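In Praise of the Pink Plate

By Min-kyu Cha

I own one good plate. I should be more exact: I own a cupboard of plates, and only one of them is good. It is plastic, it is pink, it has a rim you can get a thumb over, and I have eaten more toast off it than off everything else in the cupboard put together. I bought it in July at a hardware store in Povville where I had gone for picture hooks. I forgot the picture hooks.

My view, which I have been sharing with anyone who sits down at my table, is that most of us have the table wrong. We have too much on it, we have too many colors on it, and we are snobs about plastic. A plain white top, one pink plate and one lemon will do more for a kitchen than a whole weekend of shopping. I believe this so strongly that I have now repainted a table over it.

Let me start with the white, because the white is where people argue with me. White tabletops have a bad name. They show crumbs, they show coffee rings, they show that blue smear from the pen that leaked. All true! I had a dark table for 12 years and it hid everything, and hiding everything was the trouble. I would run my forearm across it and come away with jam. With a white top I see the jam, I wipe the jam, and it takes less time than reading this sentence. A dark table lets you put off cleaning until it turns into a chore with a name. A white one gets you doing it in passing, cloth in one hand, phone in the other.

The other thing white does is give you shadows. I never saw a shadow on the old table. Now in the morning I get a soft gray edge under every cup and bowl, and it slides as the light comes around, and I have been late for the bus watching it. Matte is important here. A shiny white top bounces the ceiling light straight back at you and makes the whole kitchen feel like a dentist's. Go matte, and go plain, with no speckles and no fake marble veins.

Now, the pink. I don't mean bubblegum and I don't mean the hot pink of a pool toy. I mean that dusty, salmony pink, a little bit tired, like the inside of a grapefruit that has been in the fridge a day too long. On a shelf next to brighter things it looks like nothing at all. Put it on white and it wakes up. Eggs look wonderful on it. Rice looks wonderful on it. Green beans look so good that my nephew, who is seven and does not negotiate, ate them. (He will deny this.) The only food I have found it doesn't suit is salmon, which disappears, and even that made us laugh.

And then a lemon. You need one yellow thing near the pink, and it should be off to the side, loose on the table, with a bit of white between the two. A lemon on the plate turns into an ingredient; you start wondering where the fish is. A lemon beside the plate is company. I have tried an orange, and the orange fights with the pink. I have tried a lime and it was fine, a little cold. I tried a banana for most of a week and it just looked like I had forgotten to put a banana away. Lemon every time, for the color and for that small point at the end that keeps it from being a ball.
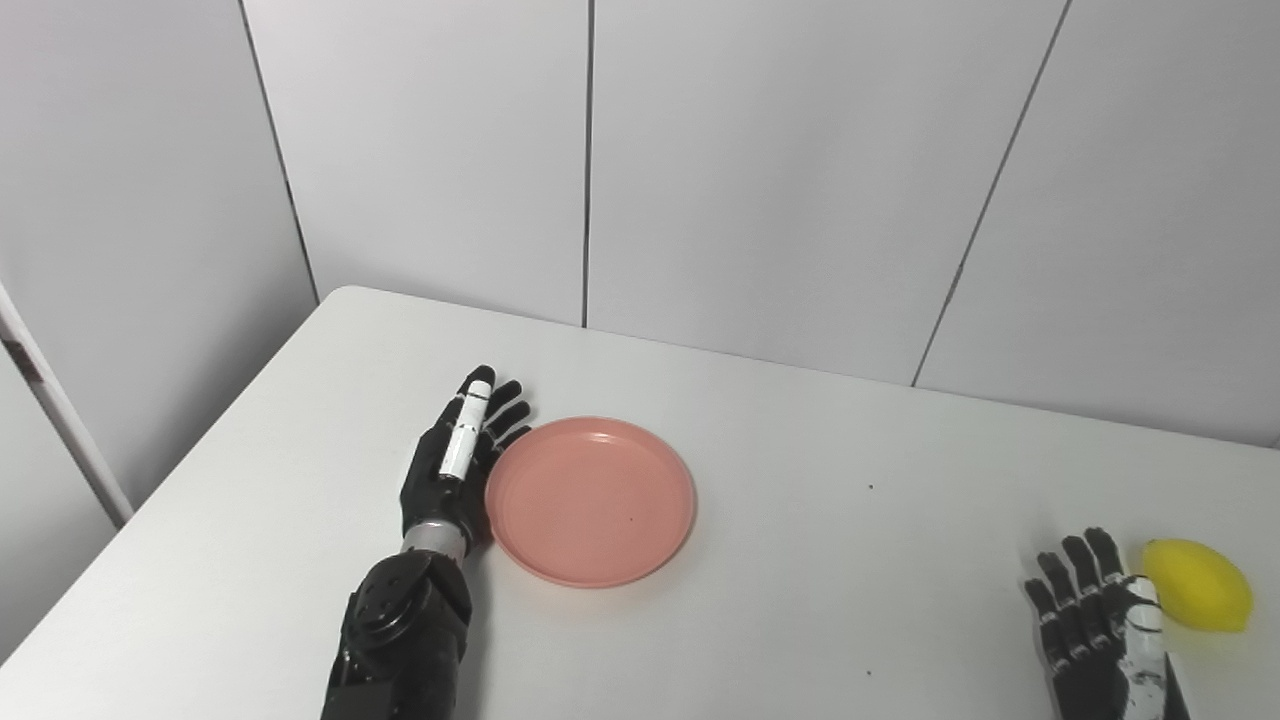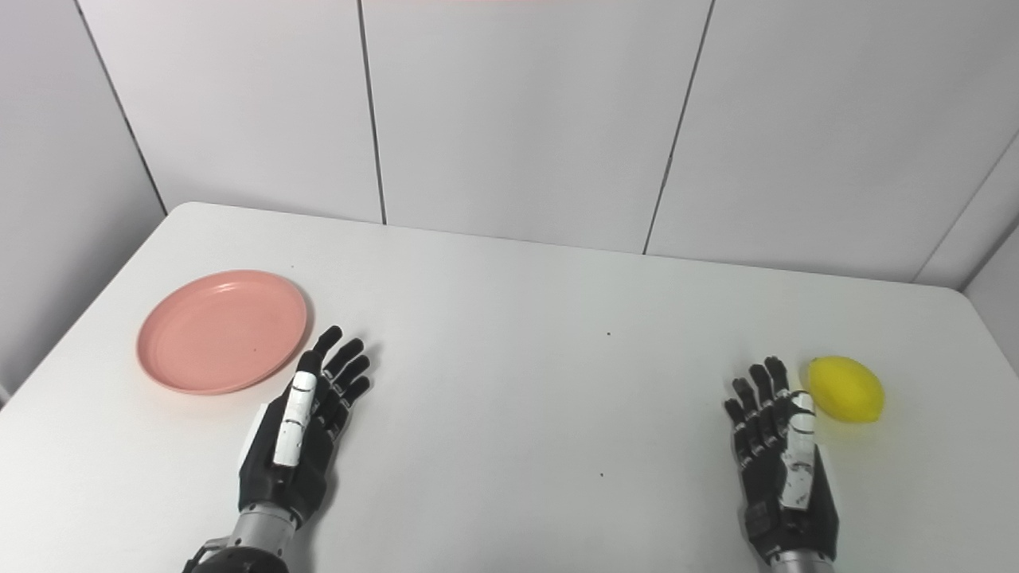
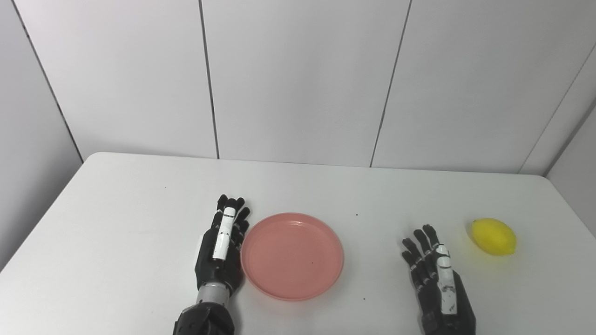 White top, pink plate, yellow lemon.

Look how little there is to it. Pale paneled wall, pale table, two colors, and I could look at them all afternoon. The plate has a raised rim and a flat base and that is the whole design, and I can't think what I would add. A pattern would spoil it. A gold line around the edge would spoil it worse.

The wall deserves a word too. I used to think that if the table was plain the wall behind it had to do something, so I had a clock back there, and a calendar, and a print of some pears from a Valetti catalog that I cut out and framed and was proud of. I took the lot down when I painted. My plan was to put them back once everything dried. The clock went back up, as I do need to know the time, and the pears went to the hallway, where they look much better than they ever did over the toaster. Light gray behind white is a lovely thing. You barely notice where one stops and the other starts, and the plate gets all the attention, as it should.

I know what the ceramic people are going to say, as several of them are related to me. They say plastic is for picnics and toddlers. They say it scratches, it holds on to the smell of garlic, it feels light and cheap in the hand. Some of this I'll give them. It does scratch if you saw at a steak on it, so don't saw at a steak on it; get out the stoneware, that's what the stoneware is for. A curry will leave its opinion behind if you let the plate sit overnight. And you can't put mine in the microwave, which I learned from the little symbol on the bottom, thankfully, and not from experience.

But light in the hand is a pleasure! I don't know when we all agreed that heavy means good. My Pellanon dinner set is very handsome and I dread carrying more than two of those plates at once. My mother's wrists aren't what they were, and when she comes over she goes right past the whole stack and takes the pink one, every time, and then I have to eat off something else. She also likes that it doesn't clatter. You set it down and it makes a small polite tap, and if you're the first one up in the house that is worth a great deal.

Plus it survives. I have dropped mine on the floor tiles, on the back step and once down a flight of stairs, all the way down, with a crust of bread that arrived a moment before it did. The plate is fine. In the same stretch I have lost two ceramic bowls and the handle of a mug I really loved. I'm not saying don't own breakable things. I own plenty and I'd be sad without them. I'm saying that the thing you reach for at 6:30 in the morning with your eyes half shut can be something that forgives you.

There is a kind of article, and I read all of them, that tells you to clear your table and then shows you a table with a vase, a linen runner, a candle, a stack of three books and a bowl of walnuts. That isn't clear. I couldn't fit a newspaper on that. When I say clear I mean you could lay both your hands flat on it with your fingers spread and not touch anything you'd have to move first. That's my test, and I'd put it up against any decorating rule going. Try it tonight. If your little finger hits a napkin holder, ask what the napkin holder has done for you lately.

I'll admit the clear table takes some keeping up. Tables pull things toward them. Mine gathers mail, keys, receipts, a tape measure, one glove. I have a drawer now that takes all of it, and the drawer is a disgrace, and I have made my peace with the drawer. Every evening I sweep everything in, wipe down the top, and put the plate out for the morning with the lemon next to it. It takes a minute. I look forward to it more than I can really explain to people who haven't tried it -- there is something about walking into a kitchen in the dark, switching on the light and finding those two colors waiting there.

My friend Orakzai, who cooks for a living and has better taste than I do, came around to this slowly. Her first remark was that it looked like I'd been burgled by someone who didn't like pink. Her second visit she moved the lemon an inch to the left and said nothing. By the third she had asked where the plate came from. She has a green one now, a pale green like celery, and keeps a tomato next to it, and I have to say it works very nicely on her table, although I think the tomato is too big and I have told her so.

So there is room for your own version. I don't insist on pink. I do insist on one plate and not a matching set of 12, at least at the start, because a set gets stacked and put behind a door and you're back where you were. Buy a single plate in a color you're slightly unsure about. Choose one with a rim, because peas roll. Skip the pattern. Set it on the plainest surface you have, and if you don't have a plain surface, a can of paint and a Saturday will get you one (two coats, and sand in between, I skipped the sanding and there is a patch near my left elbow that I now cover with the sugar bowl at mealtimes).

Then get a lemon. Change it when it starts to go soft, and squeeze the old one over something first. Mine is due to be replaced tomorrow and I'm having it on the green beans.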